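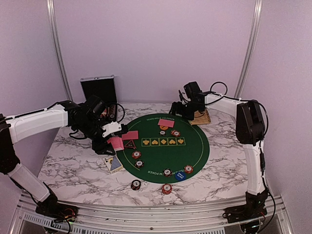

Week 7: Pot odds and when a call is worth it

Okay, so last week we got through counting outs, and a few of you asked me why we bother in a probability course. Fair question! I like cards for this because the sample space is small enough to hold in your head, and because everybody has a gut feeling about it that we can then poke at with arithmetic.

Quick refresher. You hold 2 hearts, there are 2 more on the board after the flop, and you want one more for the flush. That leaves nine hearts among the 47 cards you haven't seen, so the chance the very next card is a heart is 9/47, or 0.191. Keep that number, we use it all hour.

Now suppose the pot has 100 chips in it (counting your opponent's bet) and you have to put in 20 to stay. You're paying 20 for a shot at a final pot of 120, so you need to win more often than 20/120, or one time in six. That's 0.167. Your 0.191 beats it, so you call. Change the price to 30 and you need 30/130, which comes out at 0.231, and now you should fold (unless you expect to squeeze more chips out later, but we're leaving that for the Bergmann reading). 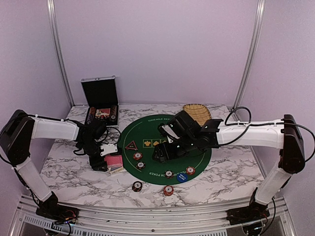 Why don't we subtract the cards the other players are holding?
Because we haven't seen them. A card in someone else's hand and a card in the middle of the deck are equally unknown to us, so they all stay in the 47. If somebody flashes you a card by accident, then you take it out and the fraction changes.

For the problem set, do 3 of the five from the Bergmann packet, and please write your fractions before you turn them into decimals. I can give partial credit for a fraction. I can't do much with a lonely 0.26 in the margin!

Expected value is next, so bring the sheet back with you.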